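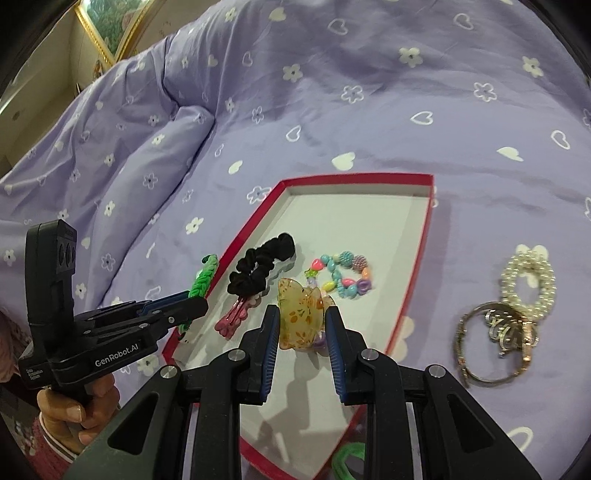 Hair bits on the bed, with a shallow box to put them in.

Drekell will sell you a bangle tray with 384 tiny compartments, or near enough. A box lid does the job. Tip everything out on the bed first, where dropped beads don't roll far. Claw clips go in last; they take up the most room and sulk if squashed. Scrunchies fill the gaps. Keep beaded bracelets away from the teeth of the clips, or you'll spend the evening untangling. Allow 2 lids per child, and hide one from the cat.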